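Getsemaní Meléndez teaches an evening course on everyday ethics at the public library in Seidel and writes a monthly column on technology and family life.

Last September I asked the people in my evening class to write down every decision a machine had made for them since breakfast. I gave them five minutes. One man, a retired bus driver, filled both sides of his paper and asked for another sheet. The route to class, the song in the car, the order of his messages, the price of his eggs. He was delighted with himself, and I was delighted with him, because he had done the thing I keep begging people to do. He had noticed.

I love this subject. I say so up front because writing on technology and ethics has a gloomy reputation, and I think the gloom scares off the very people we need in the conversation. You do not need to know how a neural network works to ask whether your mother's pharmacy should let a program decide which of her calls gets answered first. You need to know your mother!

My argument is a small one. We should talk about these tools at the level of the household, and we should do it before we bring them in the door. Most of the public debate goes on far above our heads, in hearings and reports, and I'm glad somebody is doing that work. But the questions that shape our character are mostly kitchen-table questions. Who in this house gets listened to? What do we want our kids to be able to do on their own? Which chores are a burden, and which ones are a way of caring for each other? 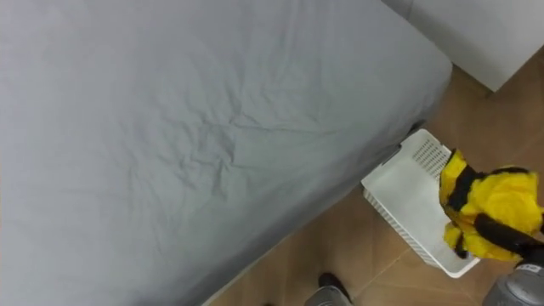 A plush toy held over a basket by the bed: a burden, a habit or a kindness?

That last question gets my class going every time. When I taught it in Lutitz, a woman told us she had made her husband's side of the bed through 13 years of his night shifts, and she would not have handed it to anyone. The man next to her said he would hand over every sheet he owned by tonight. They were both right, and they argued for the rest of the hour, and then they kept at it in the parking lot while I was trying to load my car.

What I took home from that argument is that a chore doesn't carry one meaning for everybody. An arthritic neighbor who gets help with the heavy lifting may have more strength left for her grandchildren. A teenager who never has to pick up after himself may be missing something he'll want later. The same tool can do good in one house and a little harm in the house next door, and no product label can sort that out for us.

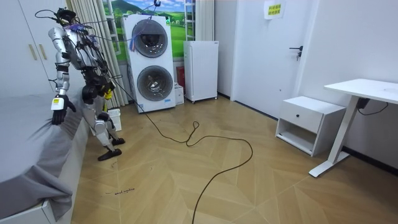

A humanoid robot beside a bed.

So at our house we have a rule, borrowed from a friend in Jestbridge and bent to fit. Before anything "smart" comes in, it sits on a list on the refrigerator for 30 days. During that time anyone can write a question under it, including the youngest, whose questions are the best ones. (Under a talking speaker she wrote, "Does it know when we are sad?" We talked about that one for a week.) Of the last four things on the list, we bought two, and I use one of them every single day and am very happy with it.

Try it with your own family, or with your roommates, or with the folks at church. Start with something dull, like a thermostat. I'll be teaching the course again in Sesham this spring, and I would love to see what's on your refrigerator, so bring the list with you.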